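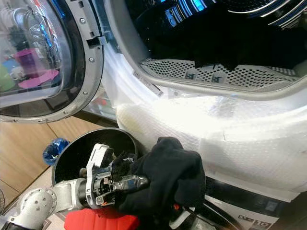 3. Household Practice and Dye Loss

Figure 3. Front-loading machine with the door open and a dark load in the drum.

3.1 Why wash habits matter here

Section 2 dealt with the dye itself. This one is on what people do with the cloth once it is home, which the older work on overdyed blacks mostly skips. D'Souza's first survey asked one question on washing and left it there. Ours asked 8.

Households were drawn from two towns, Katiyar and Mekham. Same shops more or less, same cloth, very different water. Katiyar is on a chalk supply and kettles fur up in weeks. Mekham water comes off the moor and is soft. We sent out 200 diaries and got 74 back that could be used. Low, but the returned ones were filled in with some care, and several people wrote in the margins, which helped more than the tick boxes did.

3.2 Sorting

Most diary keepers said they kept black and dark things apart from the rest. What counts as dark varied a lot. Navy went in with black almost everywhere. Dark green and brown were split. Grey marl was a problem for everyone, and one Mekham household gave it a line of its own in the diary every week.

Sorting was stricter in the first month after buying a garment, then slid. By the end of the diary period many entries just say "mixed" or "usual". We took "usual" to mean whatever the last full entry said. This is a weak point, see 5.2.

3.3 Temperature and load

Cool washes were the norm for darks in both towns. Hot washes turned up mainly where there was a baby or a muddy job in the house. Load size harder to pin down. People wrote full, half, or small, and no two households mean the same thing by half. We dropped the scale and used only full against not full.

Rubbing is the main worry with full loads. Cloth on cloth takes the surface dye off along seams and folds first, so the garment looks old at the cuffs while the body is still good. Turning things inside out should help and most people knew this. Fewer did it. Margin notes are quite frank on the point ("life is too short", Katiyar).

3.4 Detergent

Two products came up often enough to compare, Litine liquid and Stenano powder. Litine is sold for dark colours. Stenano is a general powder and has a bleaching agent in it. We expected Stenano users to report more fading and in Katiyar they did. In Mekham there was no clear diffrence. Hard water may be doing some of the work, with people adding extra powder to get a lather, but dose was not asked for. It should of been.

3.5 Drying

Line drying in full sun was put down as a cause of fading by nearly everyone who answered the open question, more than washing itself. Lab strips exposed for the same hours did not back this up for the sulphur blacks, though the reactive blacks did shift towards brown. The strips were flat and new, worn shirts are not. Balakrishnan D'Souza (pers. comm.) points out that sweat left in the collar changes how the dye takes light, and we have no strips for that yet.

Scores for all garments handed in at the end of the diary period are in Table 4, by town and dye class.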